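Solomiia Ivanyshyn had the kettle on before I found the right door, and she had already cut the bread. "You can't talk about soup hungry," she said, and I was in no position to argue, having driven the whole way to Trorkasstead on a banana and half a cup of coffee.

She has run the Musten supper club for five years now, first out of her own kitchen and then, when the neighbors began asking if they could bring their cousins, out of the old feed store on the corner. There are 20 seats on a good night. The menu is one soup, one bread, and whatever fruit somebody's tree has dropped too much of.

"I never wanted a restaurant," she told me. "My aunt Liudmyla had one, and she was tired every day of my childhood. I wanted a table, and people who would stay at it."

The soup is her grandmother's sour rye, and I won't pretend I followed all of it. The starter takes patience, she says, and a warm shelf, and you must not keep lifting the cloth to look. "Everybody looks," she laughed. "I look! But I tell people not to." Her friend Macario Varela, who bakes the bread, feels quite strongly that she puts in too much garlic, and the two of them have been having that conversation since the very first March supper.

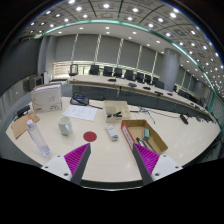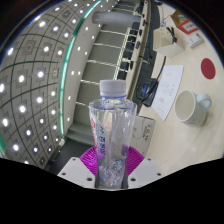

I asked what she had learned from all those evenings, expecting something about recipes, and she went straight to the furniture. Long tables are a mistake, in her opinion - the two ends turn into separate parties, and whoever lands in the middle gets a stiff neck. She would much sooner have a big pale tabletop with a curve to it, like the cream-white one in the first photo, where your eye goes around the edge and finds a face. "With a corner, somebody always hides behind it," she said. "I was that somebody for years, so I know."

She is just as firm about noise. There is no music until the bowls are cleared, and then only if Arsen Onyshchenko has remembered his accordion, and only for 15 minutes, "or he will play until the milk comes."

We talked a good while longer, mostly about her mother's pickles and a long-running disagreement over dill, and by then it was getting dark and she was wrapping the end of the loaf for me in a clean towel. I asked if she would ever write the recipes down. She thought about that, folding the corners in.

"Macario wants me to," she said. "But then he would have it in writing, about the garlic."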